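Kitchen bench notes, June. Drawer and can runs, Gradow controller on the Okumar hand

Start 9:40. Task for the session: pull-out refrigerator drawer, cans lying on their sides in the bin, open, take one, close.

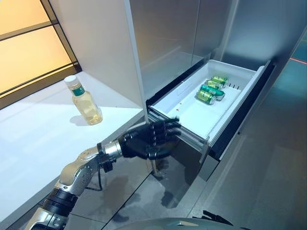
A reply from Oltby to last month's summary reads that a drawer is the wrong test, that any household which can afford the arm already has someone who shuts the fridge with a knee, and that we should be reporting minutes per chore instead of success per grasp. Fair on the second point. I have added a wall-clock column to the sheet. I don't agree on the first. Drawers cover most of what a kitchen asks for: pull along a constrained axis, reach in over a lip, push back without jamming.

Settings: wrist force limit as in the May runs. Finger closure speed reduced one step. Planner is the Gradow build with the rail constraint on. Ezeani grasp library, cylinder set only.

Open phase: 9 attempts, 5 clean. Of the rest, 3 slipped off the front lip at the start of the pull and one stopped on the force limit with the drawer partly out. The slips all came with the thumb closing late. Fingers get to the rim first, load up, and slide. Moving the thumb trigger earlier is a one-line change, not made yet, as I want the baseline complete.

Pick phase: cans in a nested pile are worse than cans in a row. The pose estimate is good for the top can and drifts for anything under it. When the top one is lifted the others roll, so the estimate has to be redone every time. It currently isn't. Take this up with whoever owns the perception branch.

Close phase: no failures, but slow. The controller creeps for the last stretch of travel.

Longest full cycle 366 seconds, open to closed, one can out. A person does it in about 5. On the question of whether this counts as doing the chore, my entry for now is no. It does the parts, with supervision, at a speed no one would wait for.

To do:
thumb trigger earlier, repeat open phase
re-estimate after each lift
raise close speed, check force log for spikes
ask Oltby which chores they would time

Stopped 15:20. Logs copied to the bench drive, sheet updated.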